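Seltmont House - room safety and storage check
Shelving wall and open floor, October 2019
Checked by: Guadalupe Salinas
Copy to: Oldřich Kopecký

Really pleased with how this room is coming on! Most of it passes, and the few comments below are small jobs.

1. Shelving unit upright and steady
PASS. Gave it a good push at both ends and it didn't budge. Lovely solid piece of furniture.

2. Shelves not overloaded
PASS. Most of the compartments are empty, so there's masses of room for the Kornaslow boxes when they come over in December. Heavy ones at the bottom please.

3. Items on ledges secure
COMMENT. The thick red hardcover is lying at an angle on the ledge. Square it up and push it back. The little wooden tree stand next to it is a delight, but the branches are thin - keep it away from the front.

4. Mirror fixed
PASS. The round one in the white frame sits snugly in the cabinetry. Wipe it with a dry cloth only.

5. Drawers close fully
PASS, every one. They run beautifully after the waxing! 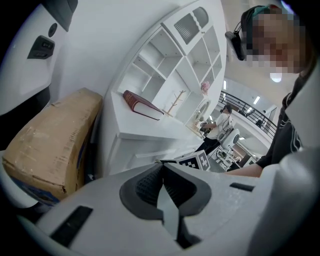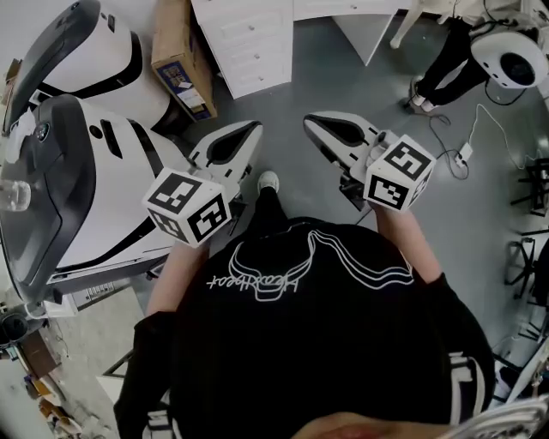 Item 3, ledge with red book (first picture); item 7, floor beside the white machines (second picture).

6. Boxes and packaging
COMMENT. The cardboard box with the blue printing has scuffed corners and a creased top edge. Fine for light things, but don't lift it by the top. Swap it for one of the Posari crates, which take 20 kg each.

7. Floor level and free of trip hazards
PASS. Smooth grey-green floor, no lifting edges that I could find. Closed shoes to be worn in here, as ever.

8. Large white machines
COMMENT. Covers sound and nothing rattles. Please leave 25 cm behind each one for air, and don't use the dark grey tops as a shelf (tempting, I know).

9. Plant and decorations
PASS. Water the potted plant at the sink and let it drain before it goes back.

Score: 23 out of 25, up from 20 last time - brilliant work, everyone. Oldřich, could you sign off items 3 and 6 once they're done and put the sheet back in the Ventura folder?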